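March 22, 2025
Workbook entry, Rivadeneyra transition-to-college program
Kept by Flor Lozano. Copy to Gilberto Ñahui.

Continuing the revision of the accommodation request packet. The old packet ran to 28 pages and families were stopping at the documentation section. Gilberto's draft is down to 4 pages plus the provider form. Went through it line by line this morning.

Changes made:
Moved the release of information to page 1. Student signs, parent does not, if the student is 18 or over.
Struck "IEP accepted as sole documentation." Irkham's disability office takes an IEP as supporting history only and wants an evaluation with adult norms. Mivon will take the IEP for extended time but not for housing.
Replaced "modification" with "accommodation" throughout, except in the K-12 comparison table.

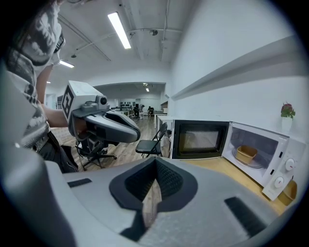 When should a student send the request to the college?
As soon as the enrollment deposit is paid. Housing requests go first, since single rooms run out well before testing slots do.

Provider form: the psychologist's box for functional limitations is too small. Widened it to half a page. Left the diagnosis code line alone. Two of the returned forms had a diagnosis and nothing in the limitations box, and both came back from Irkham as incomplete.

Self-advocacy script, version 3. Student reads it to a mock professor, then repeats without the page. The second pass is the one we score. Dropped the opening sentence about the student's diagnosis; the accommodation letter covers eligibility and the professor does not need the label. Gilberto wants a written version for students who will do this by email. Agreed, he drafts.

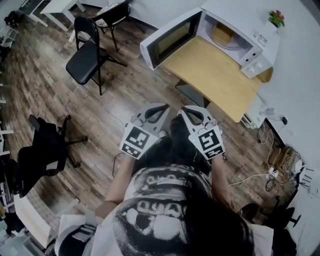

Skomov planner trial

Set up the Skomov weekly planner with syllabus dates from a sample course. Entry takes too long when done by hand. Reminder default is one day ahead, too short for papers. Changed to seven days with a second reminder at two. Color coding by course kept, color coding by priority removed.

Mailing list stands at 300 families, of which 56 have a senior. Send the new packet to those first and hold the rest until August, after any corrections.

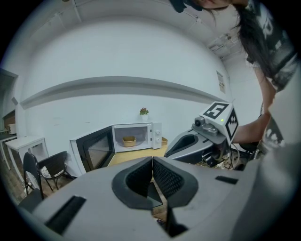
Rivadeneyra Program, Department of Transition Services

Open items:
Ask Mivon whether a reduced course load affects housing eligibility. Their handbook and their web page disagree.
Medication refills away from home: need a one-page sheet. Pharmacy transfer, who calls, what happens over breaks.
Gilberto to check the comparison table against the current wording of Section 504.
Parent page still says "we will contact the college for you." Remove.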